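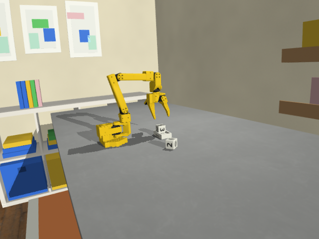
Sim, cube task. Gripper open over the 3 on its tray, the 2 out on the table by itself.

Sunday, after lunch. Sikstead sim, number cubes, scripted demonstrator. Target for this batch is 300 episodes that Gusuler will accept without sulking.

Kicked off the first run before coffee and got 72 episodes out before the exporter fell over. Same complaint as in September: timestamps go backwards by one tick when the reset overlaps the writer flush. Put a short wait after reset and it went away. I would call this a fix if I understood it.

Watched 30 of them at double speed. Grasps are fine. Approaches are dull. The scripted policy comes in from the same side each time with the elbow up and the forearm level, like it's been told to keep its back straight. If we train on that we'll get a policy with lovely posture and no idea what to do when a cube is turned 45 degrees. Widened the yaw range on cube placement and added noise to the pre-grasp waypoint, 8 mm to start.

Cube rotation: the randomizer is allowed to put a digit on its side. Leave it. Stubbs (the labelling script, for anyone new) reads cube ID from sim state and doesn't care which way up a numeral is. The vision encoder might, and I'd like to find out now while it's cheap.

Wall and shelf colours are still fixed across the whole batch. Plultgate has the colour-swap branch but it hasn't been merged, and last time I pulled it the table came out the same colour as the arm. Not today.

4:40 pm — second run going with the wider yaw. Failure rate is up, as you'd hope. Most are one finger landing on top of the cube and shoving. Keeping the failures in a separate folder, flagged, NOT deleted. Whoever tidied the last lot, we needed those.

To do:
check gripper width is logged in metres and not in whatever it was before
rerun the seeds that died with the exporter
ask about more disk, again
try noise at double once this batch is through

Second run still going. Leaving it on overnight, sign's on the keyboard.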